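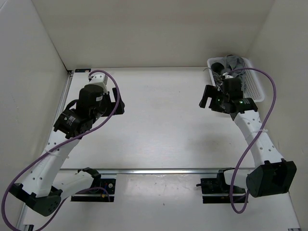 One reader of the first edition wrote to us that a basket with holes is good for drying a cloth, but that dust falls through the holes and lies under it for weeks. We agree with the remark, and step 3 is now changed.

## 7. Care of the white table top and the basket

You need one soft grey cloth, one clean dry cloth, and the Floklow cleaner in a bowl. Mix 20 ml of cleaner in 1000 ml of lukewarm water.

1. Take the cloth out of the basket and shake it outdoors.
2. Empty the basket completely. Small things like to hide in the folds of a cloth.
3. Lift the basket from its corner and wipe the place where it stood.
4. Wipe the top from the back wall towards you, in straight and slow lines.

**Caution:** Do not pour the mixture directly on the table. It runs into the seams at the walls and is hard to get out again.

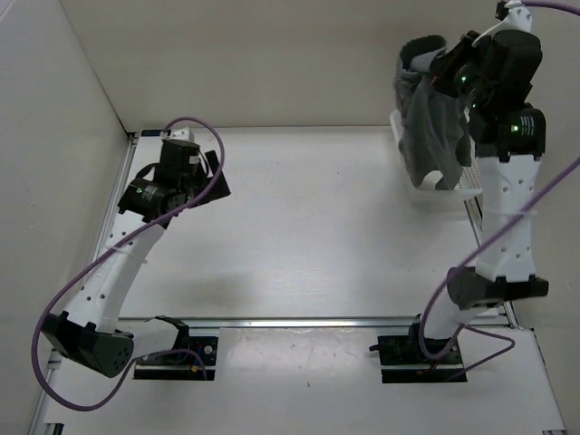

*A grey cloth held by the right gripper, its lower end in the white basket*

5. Go along the seam between the side wall and the back wall with a corner of the cloth. Begin at the top and finish at the far corner of the table.
6. Dry the whole top with the second cloth.
7. Put the basket back when its underside is dry.

**Note:** If the basket is a Drakilar, it can be washed in the sink with the same mixture. Use a soft brush for the grid.
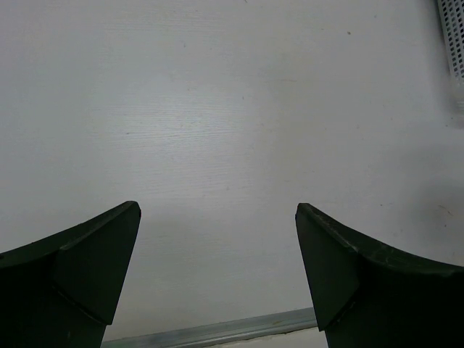

Checking the top is best done by daylight, with your head low and near to the surface. Dark crumbs show well on a pale top. Pale specks are more difficult there, and you will find them sooner on dark plastic, like the few light ones on the top rim of the right-hand finger. Wipe such a rim once with the damp cloth. A speck that stays after wiping can be a scuff in the plastic; please do not scratch at it with a nail or a knife.

Spare cloths have the order number 1770 in the Cifuentes list.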